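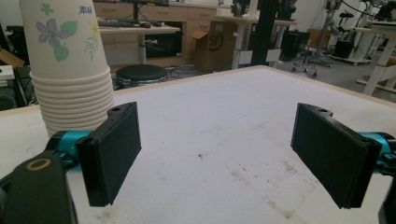
纸杯的事我拖了一个多星期才写，中间好几次打开后台，敲了个标题又关掉，总觉得为了纸杯写一篇博客有点说不过去。后来想想，我连晾衣架都写过两篇（还有人留言问链接！），纸杯怎么就不行了。

先说起因。我们那间屋子一直没有正经的喝水的地方。饮水机在走廊尽头，杯子各带各的，带着带着就乱套了。有人的马克杯放在窗台上，里面的茶渣都能当盆栽；有人每次来都忘带，就拿别人的盖子接水喝，看得我头皮发麻。来客人更尴尬，人家坐下来，你问喝不喝水，人家说好啊，然后你在柜子里翻半天，翻出一个印着某某展会字样的塑料杯，杯底还有一圈不知道什么时候留下的印子。

五月份Rocío Yupanqui第一次过来的时候就撞上了这个场面。她很客气，接过那个杯子看了一眼，说她刚在楼下喝过咖啡了。我当时真信了，还想着挺好，省得洗。过了好久熟了她才跟我讲，她那天渴得要命，从地铁站走过来一口水都没喝过。我到现在想起来还是脸热。

所以纸杯这个提议是我先说的，买也就归我买。

我本来以为买纸杯是全世界最简单的事，打开手机，搜，付钱，完了。结果一搜出来，白的、牛皮色的、带把手的、双层的、加厚的、特厚的、超特厚的（请问特厚和超特厚差在哪里），还有专门写着“商务接待”的，配图是一只戴手表的手端着纸杯在签合同。我在沙发上刷了一个晚上，越刷越糊涂，最后下单的时候已经快十二点，眼睛都花了。

第一批买的是Andel的纯白杯，便宜是真便宜，我图它评价里有人说“很实惠，公司用”。到货打开，杯壁薄得能透光，倒凉水还行，倒热水就要靠意志力端着。我试过套两个一起用，手是不烫了，可是杯子也翻倍地少，这账怎么算都不对。还有一个毛病，放一会儿杯底就软，端起来的时候会有一种它随时要掉的感觉，喝水喝得提心吊胆的。这批杯子后来全被我拿去育苗了，阳台上的罗勒用得很开心，底上戳个洞就行，软一点反而好脱盆。

第二批换成Flurent，牛皮色，双层的，端在手里很有分量，颜值也高，我一度觉得就是它了。结果问题出在味道上！倒了开水进去有一股纸板味，泡茶尤其明显，像在喝一个快递箱。我问了一圈，有人说没感觉，有人说有，说有的那几个表情都很痛苦。我自己鼻子比较灵，喝了两天就投降了。再加上它比较胖，叠起来占地方，柜子那一格高度刚好差一点点，每次都得斜着塞进去，拿的时候哗啦一下滚出来一串。

第三批，也就是现在用的这一批，米白色的，带花。

对，带花。一朵淡紫色的花，花瓣圆圆的，边上有两片浅绿的叶子，还有些绿的黄的小碎枝。我下单之前犹豫过，因为我这个人对印花的东西一向有偏见，小时候家里的热水瓶、脸盆、床单全是大红牡丹，看伤了，长大以后买什么都要纯色。这回是在Huamán逛街的时候碰上的，那家店你们可能不知道，开在菜市场后门，卖一次性餐具和办酒席用的东西，红桌布、喜字筷子套、装回礼的纸盒，什么都有，老板娘坐在最里面剥毛豆。我本来是进去买保鲜袋的，抬头看见架子上这个杯子，颜色很淡，没有那种扑面而来的喜庆，倒有点像外婆家的旧信纸。

我问老板娘能不能拆一个看看，她说你拆，拆了你就拿走。我说那我要是不买呢，她说不买你也拿走，一个杯子值几个钱。这话一说我还怎么好意思不买。

价钱是41块，一箱200只。我在店里飞快地心算了一下，算到一半放弃了，反正比Flurent便宜，比Andel贵，夹在中间，我的消费水平一贯如此。老板娘还送了我一卷保鲜袋，所以我最初进门的目的也达成了。

扛回来的路不远，走路15分钟，但那个箱子又轻又大，抱在胸前完全看不见脚下。我是一路侧着身子走的，像螃蟹。门口保安帮我刷的卡，问我是不是要办喜事。

拆箱以后第一件事当然是倒热水。我特地烧了一壶新的，倒到七分满，端着在屋里走了一圈。不烫手，杯口那圈卷边也圆，嘴唇碰上去是舒服的（Andel那个卷边有接缝，每次都会喝到那道缝，很烦）。闻了闻，没有快递箱味。泡了茶，也没有。我又倒了一杯搁在那里不管它，去干别的，回来摸杯底，还是硬的。就它了！

然后就是怎么放的问题。这个我和几个同事意见不太一样，争了一下午，说出来都好笑。

有人觉得杯子应该放在原来的塑料袋里，开个小口，一只一只往外抽，干净。道理我懂，可那个袋子用到一半就会塌，歪在桌上，像一条蔫了的白萝卜。而且抽的时候手伸进去，最外面那只没抽出来，倒把里面三只的杯沿都摸了一遍。

有人说买个取杯器，就是墙上挂一根管子，从下面拔的那种。我查过，Susberg有一款看着还行，白色的，可以粘墙。我们的墙是刷的那种掉粉的涂料，粘什么掉什么，之前粘的挂钩连着一块墙皮一起下来过，房东的脸色我还记得。打孔更不用想。

我的办法最土，整摞倒扣着放。杯口朝下，灰落不进去，拿的时候捏着杯底往上一提就下来一只，手碰不到喝水的那一圈。从侧面看，那些卷边一圈一圈叠着，很整齐，我个人觉得蛮好看的。最上面那只能看见整朵花，底下的就只露出边来。

倒扣放有一个讲究，一摞不能太高。我第一天贪心，把拆出来的全叠在一起了，叠得我自己很得意，还退后两步欣赏。结果有人关门稍微重了一点，整根就开始晃，晃得特别慢，慢到你觉得它会停下来，然后它就倒了。杯子滚了一地，有的钻到柜子底下去，我拿尺子勾了半天。掉地上的不能再给人喝水，我也舍不得扔，收了一袋子，画画的时候涮笔用。

还有一个讲究是桌面一定要先擦。杯口朝下嘛，最底下那只是直接扣在桌上的，桌子脏它就脏。我们那张白桌子，台面有一点点纹理，平时看着挺好，就是特别会藏污纳垢，褐色的印子蹭上去，湿纸巾擦两下颜色是淡了，再看纹路里还有。我试过的东西写在下面，给同样有白桌子的朋友参考。

普通湿纸巾：对付灰可以，对付印子没什么用，还会把印子推开，推成一大片。

洗洁精加温水：比湿纸巾强不少，要用软毛刷顺着纹理刷，刷完拿清水抹一遍，再拿干布抹一遍。缺点是累，刷完整张桌子我的肩膀酸到第二天。

小苏打调成糊：网上都推荐，我弄了，效果和洗洁精差不多，但是白色的粉会卡在桌边那圈木条和台面的接缝里，干了以后要拿牙签挑。挑了2次，我决定这辈子不再往那张桌子上撒小苏打。

魔术擦：最有效，也最心虚。蘸水轻轻擦，印子很快就没了，可是我总怀疑它把台面也一起磨掉了一层。现在的原则是只在印子特别顽固的地方用，点到为止。

最后我妥协了，在杯子底下垫一张厨房纸，每天换。有时候忘了换，所以我的规矩是最底下那只不给人喝，算它是底座。Rocío听完说那你等于雇了一只杯子当垫子，我说对啊，它又不要工资。

说到她，她后来又来过两回，第一回来我就赶紧给她倒水，倒得很满，双手递过去的那种。她端着看那朵花看了一会儿，说她妈妈有一条围裙就是这个花样。我问是紫的吗，她说颜色记不清了，反正是这种圆圆的花瓣。我们就围裙聊了好久，正事反倒没怎么谈。所以你看，纯白的杯子是没有人会拿着跟你聊围裙的。

顺便把喝水角落的其他东西也交代一下，有人在上一篇底下问过。

热水壶没换，还是那只老的，壶嘴有点歪，倒水要往左边偏一偏，常来的人都掌握了这个手感，新来的会浇到手背，所以第一次我都替人家倒。茶叶现在是两种，一种绿茶，一种大麦茶，大麦茶消耗得快得多，尤其下午。咖啡我坚决不管，谁喝谁自己带，挂耳包的垃圾太多了，湿答答地挂在垃圾桶边上我看着难受。

垃圾桶是新添的，专门扔纸杯。之前纸杯和别的垃圾混在一起，蓬松得不得了，一个桶半天就满。后来我教大家把杯子捏扁，没人捏；我又改成让大家把用过的杯子套起来，叠成一摞再扔，这个居然推行下去了，可能因为叠杯子有一点解压。剩的水先倒掉再叠，这个要反复讲，讲到我自己都烦。

每人每天用几个杯子也是个问题。纸杯一多，大家就不当回事，喝一口放下，转身忘了是哪只，再拿一只新的。一到下班，到处都是喝了一半的水，花样还都一模一样，神仙也认不出谁是谁的。我放了一支记号笔，请大家在杯子上写个名字或者画个记号。刚开始大家都老老实实写姓，没几天就开始发挥了，有画猫的，有画鱼的，有人顺着那朵紫花给它添了花盆，还有一位给花画上了眼睛和胡子，怪得很，我洗手回来吓了一跳。不管怎么说，浪费是少了，一只杯子能用上一整天。当天用完当天扔，隔夜的不要再喝，杯底泡久了再好的纸也撑不住。

有朋友肯定要问，那为什么不干脆让每个人带自己的杯子，环保呀。我也想啊，我自己就是带保温杯的，纸杯主要还是给客人和忘带的人。可是忘带这件事吧，我管不了，我连自己带没带伞都管不了。玻璃杯也考虑过，一来要有人洗，二来我们那个水池小得只够洗一只手，洗一打玻璃杯大概要排班，想想就算了。等哪天换了大水池再说。

顺手还收拾了一下屋子。事情都是这样的，你本来只想给杯子找个地方，擦了一张桌子，就觉得旁边那张桌子也该擦，擦了那张又看见地上的线不顺眼，然后一下午就没了。书桌那边我只负责擦面上的灰，键盘和鼠标拎起来抹一抹底下，抽屉我是不碰的，里面有什么我不想知道。地上那些黑线我是真的认输，上次拿扎带捆得好好的，过不了几天又乱成一团，我怀疑它们晚上自己会动。纸箱子倒是可以讲一讲，我有个坏习惯，凡是结实一点的纸箱都舍不得扔，总觉得哪天寄东西用得上。真到寄东西那天，要么太大，要么太小，从来没有合适过。这回下了狠心，压扁了好几个卖掉，换来的钱刚好买一瓶汽水。

圆凳子也擦了，坐垫是黑的，灰特别显。擦完我坐上去歇了会儿，喝了一杯大麦茶，用的新杯子，给自己也当一回客人。

对了，还有几个零碎的小经验，想到哪写到哪。

买之前一定倒一次热水再决定要不要囤，凉水什么都试不出来。网上买的话先买最小包装。

印花的要看花印在哪里，有些花一直印到杯口，嘴巴正好贴在颜料上，我心里过不去。我们这款靠近杯口的地方也有一小点蓝，我喝的时候会把那一面转到对面去，纯属个人怪癖，其他人都没发现那里有颜色。

没用完的别放在水池底下那种潮的柜子里，Andel那批就是，放到后来两只两只粘在一起，撕都撕不开。现在剩的都放在高处，袋口拿夹子夹住。

一摞杯子拔不下来的时候别硬拽，捏一捏杯身，轻轻转一下就松了。硬拽的后果请参考前面滚了一地那段。

装特别烫的东西，比如刚煮开的姜茶，再厚的单层杯我也建议等一等再端。上个礼拜降温，我煮了一锅姜茶带过去，心急，一杯一杯倒得飞快，结果大家都端着杯沿，翘着小指头，像在开什么高级茶会，烫得龇牙咧嘴还要夸我手艺好。

姜茶的方子好几个人要，其实就是老姜拍碎，红糖，几颗红枣去核，水开以后小火慢慢煮，我喜欢煮到有点辣嗓子。红枣一定要去核，不去核会燥，这是我妈说的，有没有道理我没考证过，反正我照做。糖先少放，不够再加，我第一锅甜得像糖浆，兑了半壶水才救回来。

今天是2025年10月13日，星期一，早上去的时候发现那一摞又矮了一截，周末看来有人加班了。照这个速度，我很快又要当一回螃蟹。上次路过老板娘那里，她说这个花样是最后几箱，后面进的可能是另一种，向日葵的。我站在店里想象了一下满屋子向日葵，有点拿不定主意，先跟她说给我留一箱紫花的，她在挑菜叶子，头也没抬，说晓得了。

不知道她是真晓得了还是随口应的，周末我再去一趟吧，正好家里保鲜袋也快用完了。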